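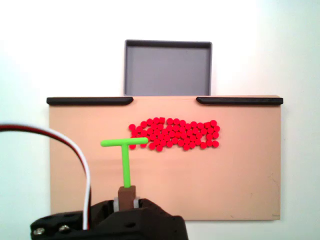

A tan panel, with two black rails along its top edge.

Questions we're often asked about Crenshaw panel saws

Can I run the saw in a small workshop?
Very likely, yes! The Clindaton is our most compact model and plenty of one-person joineries get on happily with it. Do leave room to walk round the back, though - you'll be glad of it when the blade wants changing.

How often does the scoring blade need sharpening?
It depends so much on what you cut, but we suggest a look after every 1,000 cuts, and sooner if the edges start to chip.

Do you train new operators?
We do, and we love doing it. Piret Mägi runs a training day in January for groups of up to 4, with lunch included.

Can I still get parts for an older Prosalari?
Yes, just have the serial number handy when you ring.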